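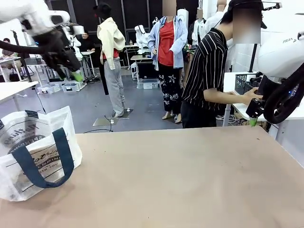
The Member for Usdale

I was on the phones the morning they came for the Premier's diaries. Well, the former Premier. Old habits, and I'd only had the job since June, so you'd think I wouldn't have any habits at all.

My desk was the one closest to the door, so I got the knock. Two investigators from the integrity commission, very polite, one with a head cold. They had a letter with 42 numbered items on it, and item 23 was "all appointment books, however kept." I read that bit twice because I knew exactly how they were kept. They were in my bottom drawer, under the Tim Tams.

"Is Mr Lambert in?" asked the one with the cold.

"He's at a ribbon cutting," I said, and he was too - the new footbridge at Karley, all 111 metres of it, paid for out of a fund I'd never managed to find in the budget papers. (I'd looked. I'm nosy, Mum always said so.)

I made them tea. I don't know what the protocol is but I couldn't just let them stand there! Then I rang Parviz Mirzaei, our lawyer, and he told me to say nothing and touch nothing. I said I'd already touched the kettle. He breathed out through his nose for a while.

"Where are the diaries, love?" he said.

I looked at the drawer. I thought about Lambert at my cousin's funeral, up the back in the rain with no cameras about, and how he'd remembered her kids' names. I thought about the Ruvent contract as well, and the lunches, every one of them in my handwriting because his was so terrible. He'd won the seat by 1,256 votes and one of them was mine.

"I'll ring you back," I told Parviz.

The investigator was blowing his nose by the window. The other one had found the biscuit tin and was pretending he hadn't. I got the key off my lanyard, and it took me three goes to get it in the lock.

"You'll want a box," I said. "There's a fair few of them."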